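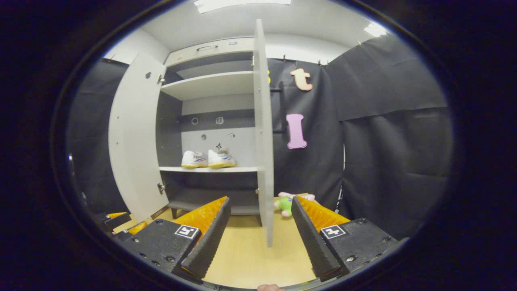
22 August 2026

Skirden, unit 4. Moisture and sound checks before the listing goes live.

Started with the party wall between 4 and the neighboring duplex. Pin meter on the low side everywhere except the strip behind the laundry, where it climbs over the last 200 mm above the floor. Same strip was flagged in June and marked "monitor." The reading has not moved much in either direction since then. Tile and skirting look sound. My guess is residual moisture from the old tub connection, which was capped when the laundry was redone, but that stays a guess until someone opens the wall.

Floor area. The agent's draft says 108 square meters. I get the same figure only if the carport storeroom is counted. Asthorpe counts storerooms, Palma doesn't, and the listing template is Palma's. Needs a decision before the plan is drawn. I have left the field blank in the shared sheet - please don't fill it in from the draft.

Laser meter: the Virier was reading 13 mm long on the hallway run compared with the steel tape. Repeated from the other end, same error. Changed the reference setting from front edge to back edge and it came in line. Somebody had left it on front edge. Any rooms measured with it earlier this week at Asthorpe should be redone, starting with the two bedrooms, where the closets are tight.

Sound. Played the test track in the living room with all doors shut and logged levels in bedroom 1, bedroom 2 and on the back patio. Bedroom 2 is the weak one. The door has no seal and there is a visible gap at the bottom. A brush strip would be cheap to try. Logs are in the Skirden folder, not yet labeled by room.

Windows. All open and latch except the bathroom louver, which sticks at half. Not painted shut, the crank is stripped. Added to the repairs list as minor.

Rental appraisal: not touched today. The June comparables are all single-story houses and I don't think they carry over to a duplex with shared parking. Pull fresh ones.

To do:
- ask the owner for the plumber's invoice from the laundry work
- redo Asthorpe bedrooms with the meter on back edge
- storeroom in or out, get it in writing
- new battery for the pin meter, the low light came on at the last reading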